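二号台

签收

从内斯特维尔来的箱子通常是上午到。司机把车停在坡道口,不进来,按一下喇叭,我们出去一个人接。那年春天多半是我接,因为我的台子离门最近。

我在托恩洛做合箱。托恩洛在菲恩贝格有一间不大的库房,原先是卖瓷砖的,墙根还剩下几排样品没铲掉,米色的,带一道假裂纹。客人把零零碎碎的东西寄到我们这里,我们拆开,对单子,把外面多余的包装去掉,该合的合到一起,再寄到他们写的地址去。也有反过来的,一个大箱子进来,分成几份出去。活不难,手要快,单子要看清楚。

我的台子是绿的,编号是二号。组长刚带我的时候只讲了两件事:一是胶带不许贴在客人的东西上,二是东西进了托盘才算我们收下。托盘就是用旧纸箱裁的矮边盘子,自己做,坏了再做一个。后来我发现别的规矩都是从这两条里生出来的。比如东西没进托盘就不许离开台子去接电话,比如进了托盘的东西不能压着单子。

那位客人我一直没见过。单子上她的编号尾数是62,我们就叫她六十二号。收件人是菲恩贝格城里的一个地址,离库房坐公交车要换一趟。从内斯特维尔寄到菲恩贝格本来可以直接寄,用不着经过我们。我问过组长,组长说她买的是全年的合箱服务,交过钱的,她愿意走我们这里就走我们这里。

全年是200块。组长说这个数的时候正在找剪刀,说完就去找剪刀了。

字条

六十二号的箱子里总有一张字条,放在最上面,用日历纸的背面写的。字很大,笔画重,纸背面摸得出来。

第一张我记得是这样写的:“请把面条放底下。罐头不要挨着面条。袜子塞在罐头中间,不必另外包。多出来的纸请留着,他生炉子用。”

我照着做了。其实不照着做也没有人知道。合箱服务里没有这一项,我们只管装得下、不晃、不超重。可是她写得清楚,照她的装法装进去正好,四个角都顶住了,一张填充纸也没用。我把她自己那些揉皱的报纸展平了,铺在最上面。

第二回的字条上写:“上次装得好。”然后才是这一次的要求。

我把这件事跟三号台的女人讲了。她在这里做得比我久,冬天夏天都戴一副露指头的手套。她说这样的客人有过,做一阵就没有了,有的搬走,有的嫌慢,改走直寄。她又说,收件的那个人要是有心,应该给寄件的人回个话,轮不到她来谢你。

我说也许回了。

她说:“回了还用跟你讲?”

我没有再往下说。她那时候在装一套锅,锅盖怎么放都高出来一块,她把盖子翻过来扣进锅里,又拿出来,最后还是换了个箱子。

六十二号寄的东西没有一样是值钱的。挂面,豆子,黄豆酱,洗衣皂,棉线手套,治脚裂的药膏,有一回是两只旧的搪瓷缸子,缸底磕掉了瓷。菲恩贝格的店里都买得到。楼下的万雅玛就有,万雅玛的挂面比她标的价钱还便宜些,她有时候忘了撕价签。字条上倒是提过一次:“价签不必撕。”下一次又写:“价签请撕掉。”

我撕了。价签的胶很牢,我用吹风机吹了一会儿才揭下来。

父亲

我父亲也住在内斯特维尔。这件事我没有跟库房的人说过,说起来也没有什么。内斯特维尔不大,但也没有小到人人都认识。他住在河那边的老楼里,二楼,窗户对着一个修自行车的棚子。

我从那里搬到菲恩贝格来,是因为和他吵了一架。吵的是一个柜子。母亲不在以后,家里有一个五斗柜一直没有人动,我想把它清出来放我的工具,他不让。我趁他出去理发的时候清了,装了两个纸箱,写上字,摆在走廊里。他回来看见,什么都没说,把东西一样一样放了回去。放回去的位置和原来的不一样了,他放完站在那里看了一会儿,又拿出来重放。

我说你记不住了吧。

这句话是我说的。后来的话就不必写了,两个人都说了不少。

我走的时候带了一个旅行包和一个工具箱。到菲恩贝格先住在一个同学家,后来租了万雅玛后面的一间屋子,再后来看见托恩洛门口贴的纸,就去了。组长问我以前做过什么,我说修过窗户。他说那行,你手稳。

父亲有我的电话。我也有他的。过年我打了一次,他说家里都好,我说我这里也都好,他说那就挂了吧,长途。内斯特维尔到菲恩贝格早就不算长途了。

我有时候想,六十二号说不定就住在河那边。她也许在修自行车的棚子前面排过队,也许跟我父亲在同一个窗口寄过东西。她的箱子外面有时候沾着一点细沙,内斯特维尔的沙是发红的,河边才有。我把箱子在坡道上磕一磕,沙就掉下来了,再搬进去。

夏天

夏天活少。组长把窗户都打开,又怕风把单子吹走,叫我们每人找一样东西压着。我用的是墙根一块自己掉下来的瓷砖。

六十二号的箱子隔一阵来一次,没有准日子。夏天的字条短一些。有一张写:“天热,酱请放阴凉处。”我把酱先放到水房的架子底下,等到要封箱的时候才取过来。三号台的女人看见了,说你对你亲爹也没这么上心吧。她是随口说的,她不知道。

我说酱会胀。

有一次东西太多,一个箱子装不下。我按规矩应该通知客人补钱,走两箱。我在台子上摆了三遍。第一遍先放大件,第二遍先放长的,第三遍把豆子的袋子解开,让豆子自己往缝里走,再扎上口。第三遍装下了,只是合盖的时候要用膝盖压一下。组长从后面过来,看了看箱子,又看了看我的膝盖。

“超了没有?”

我说没超,上过秤了。

“那就行。”他说,“别把豆子压碎了。”

豆子怎么会压碎呢。不过我还是把膝盖挪开,换成手掌慢慢按。

那一箱之后的字条写了背面,日历纸正面是一幅山水,有一条很小的船。她写:“豆子那样装很聪明。我自己装了一晚上没有装进去,分成两个箱子寄来的。请问你是男是女?不回也可以。”

托恩洛不许我们往客人的箱子里放别的东西,纸条也不许。何况箱子是寄给收件人的,放了她也看不见。我想过在收件回执上写一句,回执是会退给寄件人的,上面有一栏叫备注,平时都空着。我拿着笔想了想,写了“男”。

写完觉得很怪。回执上别的什么都没有,只有编号、重量,然后一个“男”字。我还是把它投到筐里去了。

下一张字条上面写:“知道了。”

送货

八月里有一天,送城里的那辆车坏了。组长说谁顺路就带几件走,算加班。我拿了六十二号的,不顺路,但我说顺路。

地址在一个坡上,是一排平房里靠里的一间。门口有个煤炉,炉子旁边整整齐齐码着报纸,是展平了的。我看见那些报纸就知道没有走错。

开门的是个年纪很大的男人,比我想的要老得多。我一直以为收件的是她儿子。他穿着背心,一只脚穿布鞋,另一只脚穿拖鞋,脚后跟上裹着纱布。他看了看箱子,没有接。

“放那儿吧。”

我放在门里边的一张凳子上。屋里有一张床、一张桌子,墙边叠着好多纸箱,都是我们库房的箱子,拆开压平了,用绳子捆着。桌上有两只搪瓷缸子,里面插着筷子和一把剪刀。

他在单子上签字,签得很慢。签完问我:“是你们装的,还是她装的?”

我说她寄过来,我们重新装。

“我说呢。”他说,“她装东西不行。以前出门,都是我装。”

我不知道该说什么,就说她写了字条的,怎么放都写了。

他把笔还给我。“写得对不对?”

“对。”

“那是跟我学的。”他说。

他没有请我坐。我往外走的时候,他在后面说了一句,叫我跟那边说,脚好多了,药膏不用再寄。我说我们见不到寄件人,您可以自己打电话。他说:“打什么电话。”然后把门关上了。

我下了坡,在车站等车,等了很久。我想起他墙边那些捆好的箱子,绳结打得很漂亮,是捆行李的那种打法,一抽就开。我父亲也会打那种结。我小时候学过,没有学会,后来都用胶带。

回到库房,我在那一次的回执备注里写:“收件人说脚好多了。”

组长检查回执的时候看见了,拿过来问我这是什么意思。我说是收件人让转告的。他想了想,说以后这种不要写,这一张就算了。

空档

十月一个箱子也没有来。

三号台的女人说,你看,我说过的吧。她说的时候没有得意的意思,她那几天嗓子哑,说话都很轻。我说也许是天冷了不方便,她说天冷了才要寄呢。

我去查过登记。六十二号的全年服务还在,没有退。我又去问组长,要是客人中途不做了,钱怎么算。组长说按剩下的月份退,要写申请。他问我谁要退,我说没有谁,问问。

那一阵我在台子上做了几个新托盘。旧的那个边都软了,一推就往外倒。做托盘要找一个大小合适的箱子,把四边裁低,底下如果是两片拼的,就用透明胶带沿着缝贴一道,要贴直,不然小东西会卡在翘起来的地方。我做得不算快。做好以后摆在台面上,用白条在桌上标出角的位置,以后挪开了也知道往哪里放。白条是从旧单子上裁的,上面带着一点印子,组长说不好看,但是也没让我揭。

晚上我回到万雅玛后面的屋子里,有时候会拿起电话来看一看。父亲的号码存在最前面。我想问他河那边有没有一个老太太,丈夫在菲恩贝格,脚不好。想想这样问也问不清楚。内斯特维尔脚不好的人多得很,何况脚不好的是她丈夫。

后来还是打了。他接得很快。

我说是我。

他说知道。

我说天冷了,窗户关不关得严。

他说北边那扇关不严,用报纸塞着。

我说等我回去修。

他说你有空吗。

我说过一阵吧。

他说那就过一阵。他没有说长途,但也没有别的话说了,我听见修自行车的棚子那边有人在敲东西,敲一下停一下。我说那我挂了。他说好。

补款

冬天过去以后,六十二号又来了箱子。这回字条不是日历纸,是一张横格纸,字还是她的,只是小了,行与行挨得很近。她写她住了一阵医院,现在出来了,走路要扶着。还写,东西是托楼下的人帮忙买的,买得不大对,请不要笑话。

我拆开看,确实不大对。面条是宽的,洗衣皂买成了香皂,手套是一大一小。我把它们一样一样放进托盘里,按她从前的办法排:重的在底下,软的塞缝。手套我看了好几遍,还是一大一小,就那么卷在一起放进去了。

组长那几天在算账。他把六十二号的单子抽出来,说她冬天没有用的那几个月可以退,退170。我说怎么退那么多。组长说她后来几乎没寄,按规定就是这个数,前面的按次扣掉。他问我要不要打电话给客人,他嗓门大,怕吓着老人。

我打了。电话响了很久才有人接。

我说我是托恩洛的,关于退款。

她说:“你是二号台的?”

我说您怎么知道。

她说回执上有台号。又说:“男的。”

我说是。

她说钱不要退,留着,往下接着用。我说接着用的话也用不了这么多。她说那就多寄几次。她在电话里喘气的声音很大,讲几个字要停一下。她问我箱子是不是真送到了他手里,我说有一次是我自己送的。她就不讲话了。过了一会儿问:“他屋里冷不冷?”

我说那时候是夏天。

“哦。夏天。”她说,“炉子在不在门口?”

我说在门口,报纸码得很整齐。

她说他就是爱整齐,两个人就是为这个过不到一块儿去。她东西随手放,他跟在后面收,收了几十年,收得她找不着东西。后来他回菲恩贝格的老房子去住,说那边清静。她说:“清静了,脚就裂了。”

我没有说话。她也不像是要我说话。她又问了一遍豆子是怎么装进去的,我给她讲,把口袋解开,让豆子自己往缝里走。她说:“他肯定看得出来不是我装的。”

我说他看出来了。

她在那头笑了一声,或者是咳嗽。

最后一次合箱

五月2日那天到的东西,是分了几批寄来的,一批一批在我的台子上凑齐。字条只有一张,夹在最后到的那个箱子里。

她写:“这次有两份。一份照旧给他。一份麻烦你带到内斯特维尔来,我搬到妹妹那边去了,地址写在后面。给他的那份里请放牛花的小盒子,他认得。高的银灰色那个归我。小瓶不知道给谁好,你先放着。”

我看了地址,在河那边,跟我父亲的老楼隔一条街。

字条上没有写为什么她自己寄出来的东西又要寄回去。也没有写牛花的小盒子里是什么。盒子不大,白底,黑斑,我在手里掂过,没有晃。三号台的女人说现在的人做什么都要印个牛。她问我打算怎么分,我说照字条分,字条上没有的就照她从前的习惯分。

两个箱子并排敞着口放在台子里侧,浅的那个归她,另一个归他。银灰色的高盒子先进去了,竖着放,比箱沿高出一截,我打算到最后再想办法。小瓶躺在托盘里,半透明的,靠底的地方有一圈蓝绿色的签。我没有想好给谁,就让它躺着。

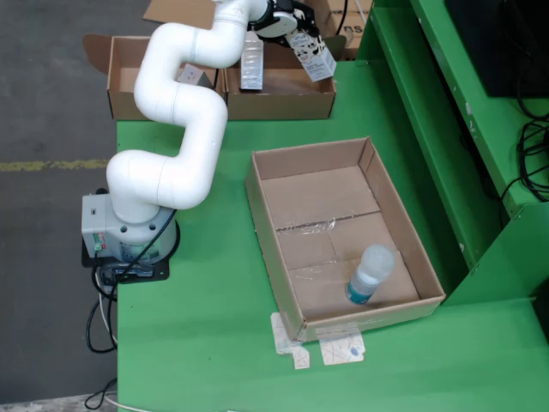

内斯特维尔

车是早班车,我带了她的那份,还有我的工具箱。她的箱子换过一次,为了那个银灰色的高盒子,我另找了一个深一点的,又沿着旧箱子的折线把盖子接高了一块。封口我没有用胶带,用的绳子。绳结打了几次才像样,一抽就开,我在台子上试过。

给他的那份前一天已经由城里的车送去了。司机回来说,老头当着他的面打开的,拿出那个牛花的小盒看了看,放到桌子上,没有说什么,签了字。我问司机放在桌子的什么地方。司机说这我哪里记得。

小瓶我带在身上,单独包在一张展平的报纸里。

到内斯特维尔是中午。河水不高,岸边的红沙露出来很宽一条。我先去她妹妹家。开门的是妹妹,比我想的要矮,手上都是面粉。她朝里屋喊了一声,说送箱子的来了。里屋说,让他进来。

六十二号坐在靠窗的椅子上,腿上搭着一条毯子。她头发剪得很短,眼镜推到额头上。她先看绳子,没有看我。

“这个结是谁打的?”

我说我打的。

她抽了一下,开了。她说打得松了一点,不过能用。

她叫我把东西一样样拿出来给她看,看完又叫我一样样放回去。她在旁边说这个放左边,那个放底下。我说您现在就要用的,不如摆出来。她说先放着,等妹妹把柜子腾出来再说。她们家的柜子我看见了,门关不上,里面塞得满满的,有一只袖子垂在外面。

我把小瓶拿出来,问她想好了没有。

她接过去,在手里转了转,看那圈签。

“他那边没说要?”

我说没有问他。

“那就放我这儿。”她把小瓶放在窗台上,过了一会儿又拿起来,“算了,下次给他寄去。你拿回去。”

我就又包起来了。妹妹留我吃饭,我说还要去一个地方。六十二号问去哪里,我说就在前面那条街,我父亲住那里,有一扇窗户关不严。

她说:“北边的?”

我说是。

“这一排房子北边的都关不严。”她说,“你修完了,过来把我们这扇也看看。”

修窗户

父亲在家。他看见工具箱,往旁边让了让,让我进去。

五斗柜还在原来的地方。上面多了一盏台灯,是以前床头的那盏。我没有往抽屉那边看,直接去了北屋。报纸塞得很紧,我用起子一点一点往外挑,挑出来是去年秋天的,有几张已经黏在木头上。窗框下沉了,合页那一侧的螺丝全松,另一侧又太紧。我把窗扇卸下来,平放在地上,垫着那些报纸。

父亲在门口站着看。他问我要不要人扶,我说等装的时候再扶。他就去厨房了,我听见他在洗什么,洗了很久。

孔已经旷了,我削了几根小木条塞进去,重新上螺丝。木条是用筷子削的,他从厨房拿给我的,拿的是旧的那把,其中有一根本来就劈了。装窗扇的时候他在下面托着,手有点抖,但是托得住。我说往左一点,他往右了,我说左,他说你的左还是我的左。

窗户关上以后他伸手在缝那里试了试。

“不透了。”

我说还要刨一下上面,今天没有带刨子。

他说那就下次。

吃饭的时候他问我在那边做什么,我说把人家的东西拆开再装起来。他问这也算个活,我说算。他问都有什么东西,我就跟他讲,面条、豆子、袜子、药膏。讲到有个客人把价签一会儿要撕一会儿不要撕,他放下筷子,说这种人他知道,前街就有一个,买东西总要跟人换,她男人以前在车站管行李,捆东西是一绝。

我问他认识吗。

他说不算认识。下过几回棋,跟她男人,后来那人回菲恩贝格去了,棋子还有一个在咱们家,掉在柜子底下,找出来的时候人已经走了。

我问是什么子。

“马。”他说。他起来去开五斗柜,开的是第二个抽屉,没有找到,又开第三个。他翻的时候很小心,翻过的东西都按原样盖好。最后是在最上面那个抽屉里,跟母亲的顶针放在一个铁盒里。

他把那个棋子放在桌上,推过来。

“你们那个,能寄吧?”

我说能寄,太小了,要找个东西装着。他说装什么,你揣兜里。我说不行,进了托盘才算收下,要单独包。他听不懂什么托盘,找了一张日历纸给我。我把棋子包好,跟那个小瓶放在一起,塞在工具箱里放螺丝的那一格。

天黑以前我去了前街,把她们那扇窗户也看了。那扇不用卸,合页上一点油就行。六十二号问我父亲吃了没有,我说吃了。她说那下个月她再攒几样东西,问我还是不是二号台。

我说是。

回去的车上人不多。工具箱放在脚边,车一拐弯,里面的螺丝就滚一下。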